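Collecting and Valuing Coins, Evening Course
Handout 4: Grading, holders and selling
Tutor: Shakuntala Nautiyal
March 2021

Read this before the session and bring one coin you would consider selling. Leave it in whatever holder it came in.

Grade and price

Uncirculated coins are graded from 60 to 70. The gap in price between neighbouring grades is small at the bottom and can be very large at the top. Before you pay for a grade, look up what the next one down sells for. If the cheaper coin looks the same to you under a loupe, buy that one.

Colour and surface

Toning is a change in the surface of the metal over time. Some buyers pay extra for it and some won't touch it. Do not dip or polish a coin to remove it. A cleaned coin usually sells for less than a dull one, and the damage can't be undone.

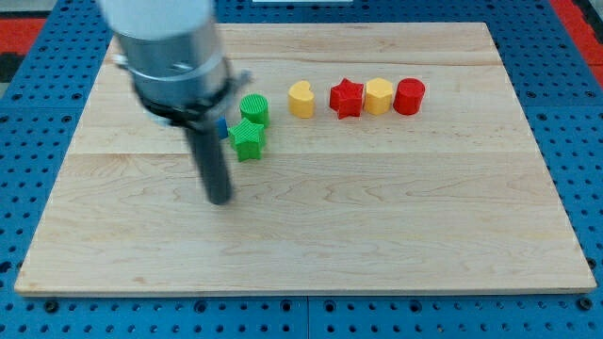
Old soft plastic flips can leave a green residue. Move coins out of them into inert holders, and handle the coins by the rim only.

Worked figures

A Hollholm crown was bought at the Flarnberg sale for a hammer price of $188. The buyer's premium was 30 per cent of hammer, so add $56.40. The cost before postage was $244.40. To break even on resale, you need $244.40 after the seller's fees, and many people forget to allow for those.

For next time

Read the Fogh price guide, chapter 7. Look up lot 1533 in the Druko catalogue from July and write down three things the listing leaves out. We will go through your answers at the start of class.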